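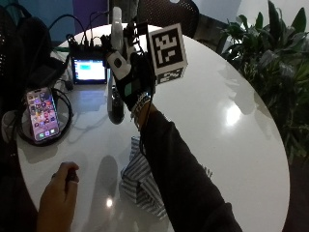 Shaimaa Belkadi thinks the whole field has been counting the wrong thing. Hours, she says. Everybody brags about hours. She would trade 200 hours of sloppy grasping for one good afternoon, and she has said so loudly enough, in enough meetings, that people at Levolance now just say "the Belkadi afternoon" and everyone knows what they mean.

She may be right. I went to find out, with a notebook and not nearly enough sleep.

The job first. Levolance wants a robot arm that can handle the stuff on an ordinary table. Bottles, cloths, jugs, caps, things with handles, things without. No one is writing rules for any of it. The plan is to have people do it, over and over, and record what the hands do. Then feed the lot to a learning system and hope it gets the idea. Demonstrations, in the jargon. Or demos. Or, late in the day, "another stupid bottle."

Two ways of getting them. Glove or gripper.

The glove is worn. Sensors on it, a marker cube on top so the cameras can find the hand, a cable back along the arm. You get fingers, real ones, doing what fingers do. Which is messy! People roll a bottle with the thumb before they lift it. They nudge it with a knuckle. They don't know they're doing it. Ask someone how they pick up a bottle and they'll tell you a story with two steps in it; the glove will give you something like nine.

The gripper is held. Camera on the tool, wide lens, and the person works it by hand the way they'd work a pair of tongs. Less rich. But the robot has a gripper too, so whatever comes out is close to what the machine can do. No translating from five fingers to two.

So, an argument. It has been running since last November and shows no sign of stopping.

Shirin Rashti is on the gripper side. Her case is simple and she makes it fast, usually while doing something else. A hand can do things the arm never will, so why teach them? She had a batch of 318 glove demos on her screen when I sat down with her and was throwing them out as we talked. This one, the little finger is doing all the work. Gone. This one, he steadied it against his wrist. Gone. By the time we got up for coffee she'd kept 105.

"Two thirds in the bin," she said. "And those were the good people."

Belkadi's answer to this, when I carried it down the hall like a kid carrying notes in class, was that the bin is the point. You look at what people really do and then you decide. With the tongs you've decided before you start.

They do agree on one thing, and it's the view from the tool. Both of them sent me to look at gripper footage before I wrote a word. Fine. It's strange stuff. A round picture with black corners, the room bent around the edges of it, and whatever you happen to be near is suddenly enormous. 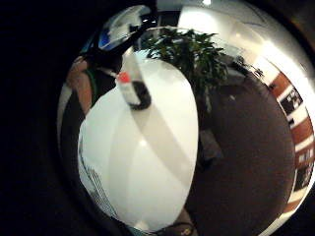 A learning system doesn't mind the bending. It has never seen a straight wall, it has no opinion about walls. What it does mind is sameness. Same table, same light, same bottle at the same angle, and it will learn the table instead of the job. Rashti has a horror story here. An early model, trained in one room only, did beautifully in that room. Someone moved it next door and it reached, very confidently, for empty air. Four times in a row.

Hence the fuss over clutter. Leave the cloth where it fell. Leave the phone out. Don't tidy. New collectors always want to tidy, Belkadi says, it takes a week to get it out of them. Çetinkaya, the small outfit that handles the labeling, has a standing complaint about this -- every stray object has to be marked or skipped, and skipping takes nearly as long -- but they get overruled each time they bring it up.

What does a session feel like? Dull, mostly. I did one. Glove on, sync check, hand flat, hand fist, hand flat. Reach, grasp, lift, put back, let go. Wait for the nod. Again. The put back is the bit people rush, and its the bit that matters, becuase a robot that can pick up a bottle and not put it down is a robot holding a bottle. I managed 61 before my shoulder gave up. Then Rashti went through them and was kind about it, kinder than she'd been with the others, and kept fewer than half.

My problem was speed. I got better at it, so I got quicker, so the motion got smaller and lazier, and the last dozen were barely grasps at all. Everyone does this. They've started swapping the objects around mid-session just to slow people down. Something heavier, or something taller. One thing resting on another, so you have to think.

There's software for all this, naturally. The recording side is called Orkau, and it lines up the cameras with the glove or the tool so that one moment is one moment in every stream. When it slips, even by a little, the hand closes before it arrives and the demo is worthless. It slipped on me twice. The replay tool is Loveck and people are fonder of that one. You can scrub a grasp back and forth with the mouse wheel and watch someone change their mind.

Belkadi likes that part best. The changing mind. She showed me a clip where a hand goes for the neck of a bottle, stops, drops down to the body and lifts from there. Less than a second, all of it. Rashti would cut it as a hesitation. Belkadi wants more of them, wants to go looking for them, has asked for a separate folder.

The folder exists, as of this week. So does a shared sheet for arguing about what goes in it. Next up is a mixed set, same objects, same people, glove for the first half and gripper for the second, one model trained on each and one on both. Rashti expects the gripper model to win. Belkadi expects the same, to begin with, and says to ask her again when they get to the jugs.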